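About us

By Wendy Horrocks, March
3 min read

Grodescombe Evening School. Languages mostly, a bit of bookkeeping, one choir. Two floors above the old seed merchant's on Tredholm Street, door is on the side, push hard.

We started with one Slovak class and a borrowed blackboard. Štefánia Holub taught it, still does. Her first group was parents-in-law, mainly, people whose sons had married out and who wanted to talk to the other grandmother at Christmas. Then Czech, then English for the ones coming the other way. 177 learners on the books this term, ages 16 upwards, oldest doesn't want it printed.

What we teach

Slovak, levels one to four. Czech, one and two (Kvido Havlíček, who'll also do a conversation hour if enough of you ask). English at every level, mornings and evenings. Bookkeeping for small traders with Satish Nadar, ten weeks, bring your own reciepts. Choir is Vlastimil Zelenák and you don't need to read music but you do need to turn up.

No exams unless you want one. If you do, we enter you at the Drikholm centre and you pay thier fee direct, not through us.

Money

Courses are £55 a term. Same price as last year. Reduced rate if you're out of work or studying, just tick the box, no paperwork. We can hold a place for two weeks without payment, after that it goes to the waiting list. Refunds up to the second class, not after, please don't ask Štefánia, she says yes to everybody and then I have to ring you.

The library

Over 1,200 books now. Novels, grammars, a lot of children's readers which are better than they sound for level two. Most came from the Baláž bequest, including the big dictionary, reference only. Three weeks' loan, write it in the green book by the door. Still short of anything in Slovak printed after the nineties, so if you're clearing shelves, think of us.
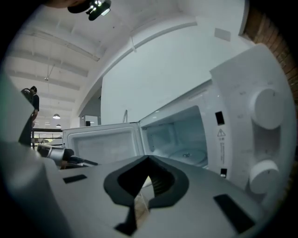
Evening classes start at 6.30 and finish at 8.30, break in the middle. Morning English is 9.45. Doors open a quarter of an hour before, not earlier, there's no one on the desk. Stairs only I'm afraid, but Satish can run bookkeeping from the ground floor room if you tell us when you enrol.

Teaching for us

Looking for a second Czech tutor from autumn and someone for beginners' Hungarian. Paid hourly, termly contract. A letter and one reference, to me.

New timetable goes up end of the month. Level three Slovak fills first, always has.

Contact: Wendy Horrocks, school office | © Grodescombe Evening School | Back to top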